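Thin objects and gripper-collected demos: resampling result
Manipulation Learning board > Data and methods

kartha_lab
Posting a result from the Hedton kitchen set before we write it up. We have 1,286 hand-held gripper demos of utensil sorting. Policy A trains on all of them. Policy B drops every demo where the fingers close on more than one chopstick at first contact, which removes 101. B does better on single picks and slightly worse on clearing the whole mat. Typical layout, chopsticks fanned out in front of the basket: 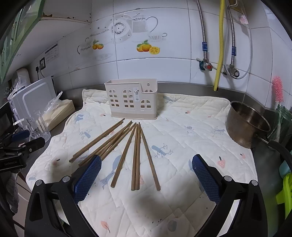
Deepika Shetty
I don't think the filter is doing what you say. Crossed sticks are where most double grasps happen, so you have also removed the hard layouts. Did you match on layout before comparing?

kartha_lab
Partly. We matched on the number of sticks, not on crossings. Rerunning with crossings as a covariate, 24 trials per cell.

jovero_m
24 is thin for a gap that size. We used 11 seeds on the Granedthorpe drawers and the ordering still flipped twice.

kartha_lab
Agreed on seeds. Grasp orientation may matter more – upright holds are a separate label in our set, and B keeps nearly all of them. 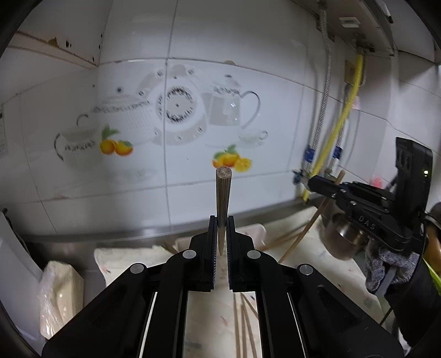
Single chopstick upright between the jaws, blunt end up.

Deepika Shetty
Then report upright and flat separately. Pooling them hides the effect, and I still expect most of B's gain to go once crossings are in.

kartha_lab
Will do. Split tables in July, with the filter script.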